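Home Automation and Robotics > General Talk > Can machines do chores yet?

Thread: Two arms and a dish rack – are we finally getting somewhere?
Page 1 of 1

solderpup
Posted Monday, 7:12 pm
Original poster

OK, I have to share this with people who will care, because my family has heard enough. I've been following tabletop arm setups for a long time, mostly the ones that move blocks from a blue square to a red square, and I am so ready for the block era to be over. Dishes! Real plates, real glasses, a plain wire rack like the one next to your sink and mine. That's what I want to talk about.
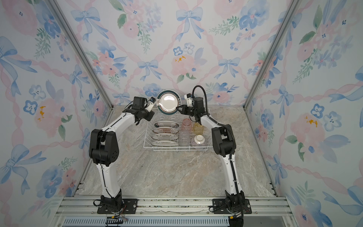
What gets me going is how much is packed into a chore we do half asleep. A plate is thin, it's slick, it's heavier than it looks, and the only good place to hold it is the rim. Then you have to turn it on edge and find a slot that's barely wider than the plate. I tried doing it last night with two pairs of kitchen tongs, just to get a feel for it, and I chipped a saucer. My respect for anybody working on this went way up.

So here's my question for the group. Where do you think we are with house chores? Not the promo reel version, the version you'd let near your own kitchen. I say dishes are closer than laundry, and I'd put a rack job like this inside our lifetimes, easy. Probably inside the lifetime of my current dishwasher, and that thing is on its last legs.

graveltruck
Posted Monday, 7:40 pm

I love the enthusiasm but I'm going to be the grump. I run a small packing floor (candles and soap, nothing fancy) and we bought an arm from Bevan two summers ago to load jars into cartons. It's great. It's great because every jar is the same jar and shows up in the same spot. The week we changed the lid we lost most of a shift getting it happy again.

A kitchen is a lid change every ten seconds. Mugs with handles, the one weird bowl from your aunt, a cheese grater. I'll believe it when somebody dumps a full sink on it and walks away.

solderpup
Posted Monday, 7:58 pm

Fair! But you picked the hardest version. I'd be thrilled with a machine that only did plates. Plates are most of my sink.

mopbucket_89
Posted Monday, 8:21 pm

Plates only would change my life and I'm not kidding. Three kids.

I want to push back on graveltruck a little. The old way was you teach the arm a point in space and it goes to that point forever. The newer stuff looks at the thing first. Having a camera right at the wrist is a big deal, you can see the rim up close while you're going in for it. My guess is a lid change wouldn't cost you a shift with that kind of setup. Maybe an hour of showing it the new lid.

graveltruck
Posted Monday, 8:34 pm

Maybe. Ours has one camera on a post and it gets confused when the sun comes in the loading door. I'd want to see the hour before I believed the hour.

tinroof
Posted Monday, 9:05 pm

Can I ask a dumb question. Why two arms? I load my rack with one hand while I'm on the phone.

solderpup
Posted Monday, 9:16 pm

Not dumb at all, I went back and forth on this one myself. You do it with one hand, but that hand has five fingers and a palm, and it can shift a plate around without putting it down. A basic two-finger gripper pretty much keeps whatever grip it started with. If you picked the plate up flat and you need it standing, it's a huge help to have a second gripper to pass it to, or to steady the other side while you get a better hold.

Also the stack problem. Picking the top plate off a stack with no gap under the rim is miserable. I'd bet you could have one side tip it a hair and the other side get under. People do this with a thumb and don't even notice they're doing it. 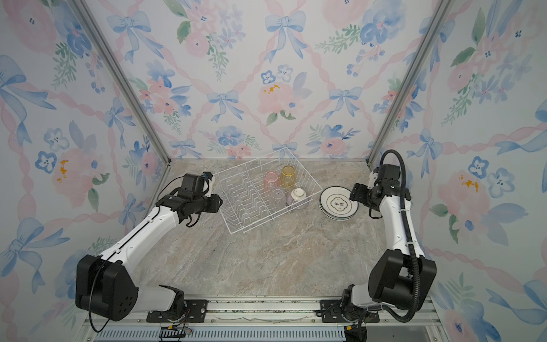 Photo: posted by solderpup. Click to enlarge.

Look at how close together the rims get in a stack like that. You want one plate and one plate only, and if you come in a tiny bit low you've got two, and now you're trying to fit two plates in one slot. I've done that by hand, with wet fingers, more times than I'd like to admit.

kettlecorn
Posted Monday, 9:33 pm

Can we talk about the wallpaper though. Bows AND ribbons AND flowers. My grandmother's powder room had a robot problem and I never knew.

mopbucket_89
Posted Monday, 9:37 pm

I'd hang it.

halfduplex
Posted Monday, 10:02 pm

The glasses are what I keep looking at. Clear glass is rough for cameras. A depth camera will often see right through it, or see the wire behind it and decide that's the surface. The amber one and the pink one should be easier than the clear one, but I wouldn't call any of them easy. A white plate with a dark rim is practically a gift by comparison, the edge is drawn on for you.

I built a one-arm rig in my garage with a Kimia controller and a pair of hobby servos for fingers. Total spend was just under 500 bucks, not counting the stuff I already had. It can pick up a plastic tumbler pretty well. I gave it a wine glass once. Once.

tinroof
Posted Monday, 10:10 pm

RIP wine glass.

Thanks for the two arms answer, makes sense. I tried standing a plate up in the rack with just my thumb and one finger and no wrist twisting and wow. OK. I get it now.

restton_regular
Posted Monday, 10:48 pm

Longtime reader, I mostly post in the shop tools section. I go to the open bench nights at the Restton makerspace and this exact argument comes up every month, so I'll give you the two camps.

Camp one says stop making robots do chores the human way. We already have a machine that washes dishes and it's a box that sprays water. Build the cupboard into the box and you never have to move a plate at all.

Camp two says our houses are full of stuff shaped for hands, and it's cheaper to make one pair of arms that can deal with all of it than to replace every appliance. Same arms do the rack, fold towels, wipe the counter.

I'm camp two, but camp one has a point every time I price out a pair of arms.

graveltruck
Posted Monday, 11:03 pm

Camp one here. Two dishwashers, a clean one and a dirty one, never unload either. Solved.

kettlecorn
Posted Monday, 11:06 pm

I have a galley kitchen and one and a half drawers. Where is the second dishwasher going, the bathtub?

halfduplex
Posted Monday, 11:20 pm

Camp two, but I'd start with the shop floor. Machine tending, sorting fasteners, putting the hex keys back in order. Stuff where a dropped part goes clunk and you pick it up again. There's a fab shop near me that uses a Gruta arm to load blanks into a press brake and the crew there loves it, the old job was murder on their shoulders. Nothing in that building shatters.

solderpup
Posted Monday, 11:41 pm

See, I'd say do the shattering stuff early! You learn a lot about being gentle when the thing in your grip can break. If an arm can seat a plate between two wires without banging it, it can put a hex key in a holder all day long.

graveltruck, serious offer. Next time you change lids, write down how long the switch takes and post it. I'll do the same for my tongs method with a stack of thrift store plates. I want numbers from somebody's real floor and somebody's real kitchen, even if mine are embarrassing.

graveltruck
Posted Monday, 11:52 pm

Deal. New lids come in July. If it's under a shift I'll say so in public, and I'll even use an exclamation mark.

mopbucket_89
Posted Monday, 11:58 pm

Screenshotting that.

Also, if anyone has tried soft fingertips on a cheap gripper for plates, please post what material you used. I've got silicone oven mitts I'm willing to cut up, and I'd like to know if they get slippery with dish soap on them before I wreck a good pair.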